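Subject: Re: [toy-swap] Sorting the January bins
From: Eduardo Carvalho
Date: January 6, 2020

Gopinath Kulkarni wrote:
> Before we print the new labels, can we settle what goes with
> what? The Stidden boxes came back with animals mixed in with
> building pieces, and the Chowdhury branch wants 25 sets by the
> end of the month. I would also like to know if we are keeping
> the divided bins or going back to single ones.

I would keep the divided bins. The single ones turn into a heap after one afternoon, and then somebody has to tip the whole lot out to find a cow.

My suggestion for the labels is farm, wild, dinosaurs and sea. Anything with wheels goes in vehicles, even if there is an animal driving it. Small figures with no obvious home can go in "other" until we have enough of them to make a set.

On dinosaurs, I would stop sorting by size. We tried it with the Plodo lot and the tails made a mess of it – a long thin tail puts a small animal in the large box. One kind of animal per compartment is enough, and color doesn't matter.

Please also check the bins themselves before anything goes in. Scratches on the bottom are fine. Sharp edges are not, and those should go back to the store room with a piece of tape on them. The orange-yellow dinosaur is in the lower compartment, and I would leave that side for dinosaurs only.
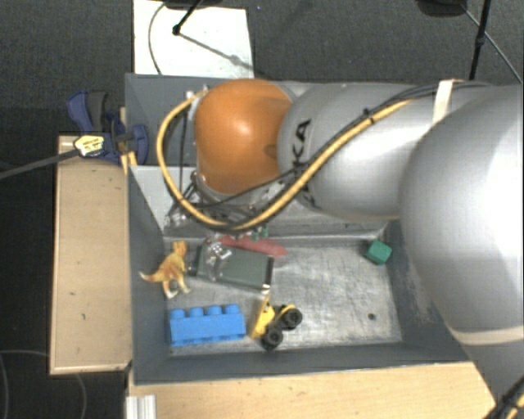 Gopinath Kulkarni: Fine with me on the four labels, but I would put the sea animals in with wild. We never get enough of them to fill a set, and Chowdhury sent theirs back last time asking where the rest were.

I can go along with that. Three labels then, plus vehicles and other. I'll send the list to the printer tomorrow and order 10 spare sheets.

Eduardo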